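Black window fault

The black window fault (also called "the Clovham tilt" by those of us who lost a summer to it) is a failure in simulated robot arms where the wrist camera's idea of level drifts away from the arm's own. Every picture comes out leaning, and the planner, poor thing, believes it. I first met it in the Orlow simulator and I've been looking after this article ever since, so forgive me if it gets a bit personal!

The name comes from Tiago Cunha, who spotted that the bad runs nearly always ended with the camera staring at a window. Our test rooms had no outdoors at all, so the glass rendered as plain black, and the depth routine read black as "very far away, carry on". You can guess the rest. The arm swung towards what it thought was open space and went straight into the wall (only a pretend wall, but the same planner was due to go on the real Peixoto arm in August).

We ran 554 trials that month and 13 of them ended in a wall strike. Joaquim Barreto thought that was fine. Radka Papadopoulos, who had to sign the safety sheet, very much didn't, and she stopped all work on the real arm until we'd found the cause. I grumbled at the time. She was right, though.

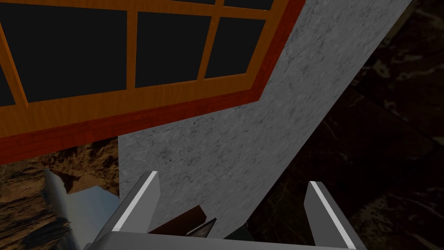

Wrist view in the simulator, with the gripper along the bottom and the window's black panes at a steep slant.

The cause was dull, as these things often are. Somebody (me, I'm afraid) had changed the order of two wrist rotations when we moved the model over from Etulitz, the older simulator. With the wrist near straight the mistake hardly showed. Once it bent a long way the error grew and grew, and the collision check was then testing a patch of room the arm wasn't in. That's why the fault hid for so long, and why trial 222 could pass in the morning and fail after lunch with a slightly different starting pose.

The fix has two parts. The rotations were put back in the right order, and pure black pixels now count as "unknown" instead of "far", so the arm slows down and stops if there are too many of them. Milagros Mateos added a third check which compares the camera's level with the joint readings and halts the run if they disagree by more than 5 degrees. I think hers is the one worth copying if you only have time for one. It does trip now and then on fast moves, and we still haven't sorted that out.

Related articles
Wrist camera calibration
Depth errors on glass
Emergency stop (simulated)
Joint order mistakes
Peixoto arm
Etulitz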